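Ticket 248: Recipe import drops ingredient amounts
Product: Urkano meal planner, desktop
Opened: 29/03/2022
Status: Resolved

Reported problem
Customer imports recipes from the Clolport recipe site. Ingredient names come through but the amounts are blank on any line with a fraction. A potato salad recipe with 14 ingredients came in with seven amounts missing. Whole numbers are fine. Recipes imported in December still show everything.

Steps tried
Signed out and back in. No change.
Deleted the potato salad and imported it again. Same seven lines blank.
Typed "1/2 cup mayonnaise" in by hand. Saved and displayed correctly.
Imported a lentil soup from the Vahidi site. All amounts present, including 3/4 teaspoon cumin.

Findings
Clolport now writes its fractions as single characters, while Vahidi still uses a number, a slash and a number. Our importer reads only the second form and leaves the field empty when it meets the first.
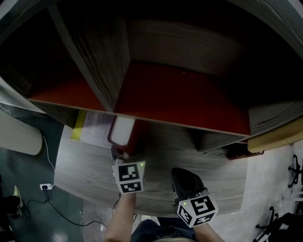

The serving size tool was affected too. With the amount blank it had nothing to multiply, so doubling the recipe left those lines blank as well. Customer confirmed this on a coleslaw and a bean dip.

Fix
Importer updated in build 181 to read both forms. Potato salad imported again on the test account, all 14 amounts present. Doubling works.

Note to customer
Please update, then delete and re-import the affected recipes. Recipes already saved will not correct themselves. Any notes you added should be copied out first. The Sedov import uses the same code and is covered by this build.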